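Brukville's runners wait on the weather

2024-10-29

Four weeks out from the Brovard Relay and Rocío Palma still hasn't named her anchor. She has two candidates, both fast, both nursing something. Calf for one. The other won't say.

"I'll pick when I pick," says Palma, who has coached the Brukville club since it trained behind a school. Last March they lost the indoor title to Grineo on the final handoff — a dropped baton, 80 meters from the line. She has watched the tape. Her runners are sick of the tape.
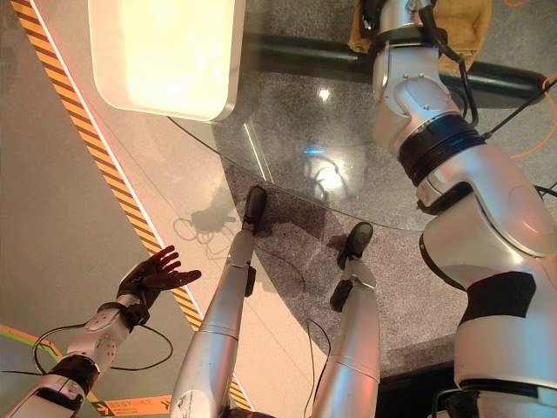
The Grineo problem

Bülent Türkmen runs a different kind of team. Older, stubborn, hard to shake on hills. His lead-off, Müzeyyen Ekinci, did the Tetteh climb twice in one morning last week and then went to work. Türkmen wants a wet course. Palma wants it dry and flat, and she wont get flat.

Tickets so far: 3183 sold. Gates open at noon, parking on the Tetteh side only.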